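Vlasta Yordanov
July 2019

1/ OK, thread time. People keep asking me whether a machine can do kitchen chores yet, and I've spent so many evenings on this that I may as well write it all down in one place. Short version: some of them, slowly, and it's the most fun I've had in years.

2/ First, what I mean by a chore. A dishwasher is a machine that does a chore, and it's great, but you load it and you unload it. I mean the loading and unloading part. The picking up, putting down, moving over, wiping under. All the stuff between the appliances.

3/ My mother ran the prep kitchen at Stolska for 11 years and her view is that cooking is mostly moving things out of the way of other things. I think about that constantly now! Chopping is a small slice of the job. Clearing the board so you can chop is the rest.

4/ So when I look at two arms over a table I don't care much about speed. I care about what's on the table. A bowl, a cutting board, a cup with a couple of utensils in it, a bottle standing up, a flat tray. Every one of those needs a different grab.
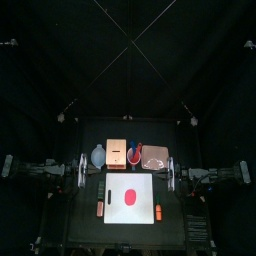
5/ THE EASY ONES

Blocks. Anything stiff with two flat sides. A two-finger gripper loves a block. If your kitchen were made of blocks we'd be done and I'd be on the couch.

6/ Upright bottles are pretty good too. There's a nice tall side to close on and you can be off by a bit and still get it. The trouble starts if you nudge it first, and then you have a bottle lying down and rolling, and that's a whole other chore.

7/ THE MIDDLING ones are bowls. You have to decide: rim or handle? Rim means one finger inside and one outside, and if there's soup in there, well, now there's a finger in the soup. Handles are nicer if the bowl has them and if they're pointing somewhere the arm can reach.

8/ I did the rim grab on my own little setup at home for a month (one cheap arm, Vedeck kit, nothing fancy) and got it to where 28 tries out of 30 were fine. I was so proud. Then I swapped in a heavier bowl and it tipped every single time. Back to work!

9/ THE HARD ONES. Flat things! Trays, lids, a slice of anything lying on a board. A person slides it to the edge of the counter, gets a thumb under, and lifts. You don't even notice you're doing it. For a gripper that's three separate skills, and the middle one (the thumb) it doesn't have.

10/ Also hard, and people never believe me: utensils in a cup. They lean, they cross, they hide behind each other. Pull one and its neighbor comes along for the ride. I'd rather teach an arm to crack an egg. (I have not taught an arm to crack an egg.)

11/ And see-through plastic. Depth cameras can look right through a clear cup and report that there's nothing there, or that there's a cup somewhere behind where the cup is. Color on the rim helps. A strip of tape helps. My whole kitchen has tape on it now.

12/ Now the part I find the most interesting, and it's something I'd never have guessed before I tried this. When the gripper gets close to a small object, it blocks your view of that object. Put a camera out on the wrist and you get a wonderful look at the board right up until the moment you need it.

13/ A thin stick on a wooden board is a great test for this. Tan on slightly lighter tan, hardly any height to it, and as the fingers come over it most of it disappears under them. You're left with one end poking out and you have to work out the rest. 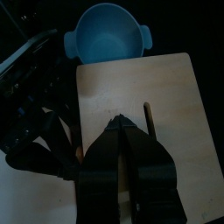
14/ Can I buy something today that will clear my kitchen counter for me?

15/ Not at a price or a size that makes sense for a home. What you can buy is an arm that will do one clearing job you've set up carefully, with the same dishes in the same places, and you'll spend more time on it than you'd ever spend clearing the counter. I say that as someone who has done it and would do it again tomorrow.

16/ Shop floors are a different story and I want to be fair to them. My friends at Donati pack the same box with the same parts all shift long. Same table, same light, same everything. An arm is very happy there. It took them 60 days to get the first one going and now they want a second.

17/ But even at Donati a person still walks over when a part lands upside down. The arm doesn't get annoyed, it just waits. I find that sort of sweet.

18/ If you want to try this at home, please do! Start with one stiff object and one place to put it. Get that boring. Then move the object a hand's width to the left and watch what breaks. You'll learn more from that than from a week of reading, me included.

19/ Next, two arms. It took me way too long to come around on this. I thought the second one was for showing off. But so many chores want one hand to hold and one hand to do. Hold the bowl, scrape the board. Hold the cup, take the spoon. With one arm you end up chasing the bowl across the table.

20/ The price you pay is that they can bump into each other, and they need to agree on who goes first. If you've ever cooked with another person in a small kitchen, you know exactly how that goes.

21/ A few people asked about cloths and sponges. I've stayed away from anything floppy so far. The Bonum folks who come to our meetup do towels and they look tired. Happy, but tired.

22/ My plan from here is plain old trays. I want one arm to push and the other to catch the edge as it comes over the side. I'm giving it until October. I'll post the drops as well as the saves, promise.

23/ Tell me which chore you'd hand over first. So far the replies are all laundry, and I'm sorry, I can't help you, please see 21.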